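Grass creeping over the edge of a narrow paved lane, what would you do?

Posted by Wokitz

We share a one-lane asphalt road with a couple of other houses, 423 feet of it by my wheel. I mow one side every week and it looks decent, but the other side is rough, tall stuff and I mostly leave it alone. The edges are getting ragged and gravel keeps ending up on the pavement. 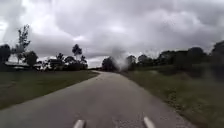
I got a quote of $1,075 to have both edges cut back and the small cracks filled, which seems like a lot to me. Can I do this myself with a flat spade and a weekend in March?

Ayman Ait Brahim

Sure you can! I did 305 feet of ours with a half-moon edger and a push broom (my back complained for days, but hey). Go after a good rain when the dirt is soft. Sweep before you fill any cracks, and get the grit out of them or the filler won't stick. And don't dig right up against the asphalt, it needs that dirt holding the side up.

Chang

just pay the guy

Odulgate

I'd split it. Do the edging yourself and ask what he wants for the cracks alone. Mine came down a lot when I did that. For the tall side, rent a brush mower for half a day and keep a strip maybe 2 feet wide short from then on.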